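Ollari Shared Workspace
Storage and Supplies Working Group
Minutes of the June meeting

Start: 2:05 p.m.
Chair: Wilson Tello
Minutes: member for the front room
Present: seven members; quorum met
Apologies: member for the loading area

1. Minutes of the previous meeting

Approved with one correction. Under item 4, "shelf C" should read "shelf E". The stored copy will be amended.

2. Matters arising

2.1 Label stock. Delivered. The rolls are one size narrower than ordered and fit the existing holders with a gap on the right side. Accepted as delivered.

2.2 Carpet edge near the door. Hordiienko visited and re-glued the strip. The invoice is for 141 dollars and has been passed for payment.

2.3 Key to the tall cabinet. Still missing. Carried forward.

3. Mixed-item bins

3.1 The chair reported on the metal bins used on the wooden tabletop. The present practice is that small items without a fixed place go into a bin and are sorted later. The inventory sheet lists 249 small items under the heading "mixed". The heading covers toys, play food, drinkware, bottles and anything else that was on hand when the sheet was drawn up.

3.2 Two members stated that the heading is too wide to be of use. A person looking for a tumbler has no means of knowing from the sheet which bin to check. It was proposed that the heading be split into four: drinkware, bottles and dispensers, toy figures and animals, food shapes. One member asked where balls would go. They will be entered with toy figures and animals until there are enough of them to justify a fifth heading.

3.3 The proposal was agreed. The inventory sheet will be revised before the next meeting. Old item numbers are to be kept and the new heading added in front of them.

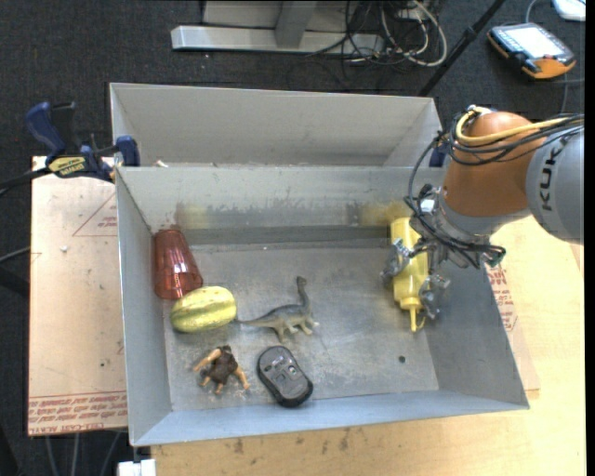

3.4 Discussion moved to how full a bin should be. The rule on the wall card says "no more than half". Members differed on whether this means half the depth or half the floor area. For items that lie on their side, such as squeeze bottles and cups, floor area is the more practical measure. Agreed: one layer only, no stacking, with the bottom of the bin visible between items. The wall card will be reworded.

3.5 Squeeze bottles. The chair asked that caps be checked before a bottle is put in a bin with other items. Bottles with a narrow nozzle are to be stored empty. Any bottle holding liquid goes to the sink shelf.

3.6 Soft and shaggy toy figures collect lint from the carpet when dropped. A lint brush will be hung on the side of the table. No purchase needed; there is a spare in the cabinet by the window.

4. Additional bins

4.1 Two quotations were received for a further set of metal bins with sloping walls. Prosar quoted 1,230 dollars, delivery included. Trimach quoted a lower unit price but did not state a delivery charge or a lead time.

4.2 A member asked whether plastic bins had been considered. They had, at the spring meeting, and were turned down on grounds of wall flex. The member asked that the question be recorded as still open. Recorded.

4.3 Decision on the quotations deferred. The chair will request delivery terms from Trimach and circulate both quotations by email. If the totals differ by less than the cost of one bin, the Prosar quotation will be accepted without a further vote.

5. Table layout

5.1 It was proposed that bins in use be placed one behind the other, with the sorted bin to the rear. Objection: the rim of the front bin hides the contents of the rear one from a seated person. The proposer replied that sorting is done standing. Vote: five in favor, two against. Carried for a trial period ending at the next meeting.

5.2 Rim labels. To be fixed to the front outer wall, left side, at the same height on every bin. The flared walls tilt the label downward, so larger type will be used.

6. Actions

Chair: delivery terms from Trimach; circulate quotations.
Minutes: correct shelf reference in previous minutes; reword wall card.
Front room: revise inventory sheet under the four headings; hang lint brush.
All members: search own drawers for the cabinet key.

7. Other business

A request for a second step stool was received after the agenda closed and will be taken next time.

Meeting closed at 3:10 p.m.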